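Skencombe Residents' Forum > Household Matters > Storage and Sorting

Subject: Perforated baskets for packaged goods

Posted by T_Serrano, 2019-05-21

Members are invited to comment on the use of open plastic baskets for sorting household goods before they are put away. My own is kept on the round table while I work through the packets. I should be grateful for views on whether a lidded box would serve better. 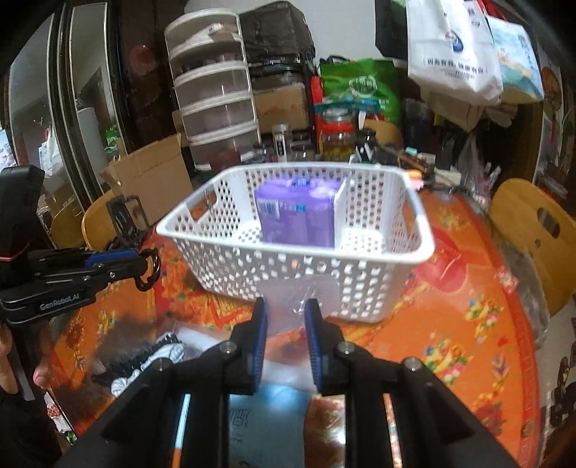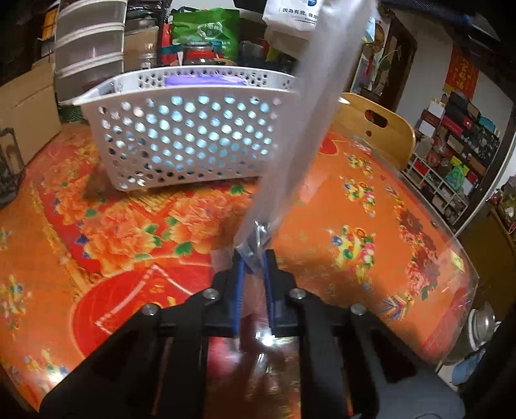 White perforated basket on the round table, orange floral cloth, in both photographs.

Regards,
Tiburcio Serrano

Reply from Saltum81

I would recommend keeping the basket. The holes allow one to see what is inside, and the handle openings make it easy to carry. Lidded boxes tend to be filled and then forgotten.

Reply from T_Bañuelos

I must respectfully disagree. An open basket gathers dust, and small packets fall over in it. I changed to lidded boxes last August and have had no cause to regret the decision. The drawers behind the table in the second photograph would seem a more suitable place for small items.

Teodoro Bañuelos

Reply from Kimari

Drawers are suitable for small items only. A tall packet such as the purple one in the first photograph should stand upright in the basket.

May I also ask whether the tablecloth is wiped down after sorting?

Reply from T_Serrano

It is wiped each evening. I shall keep the basket for the present and try one lidded box, of 20 litres, for the smaller packets.

Reply from T_Bañuelos

That is a fair arrangement. Please measure the shelf first.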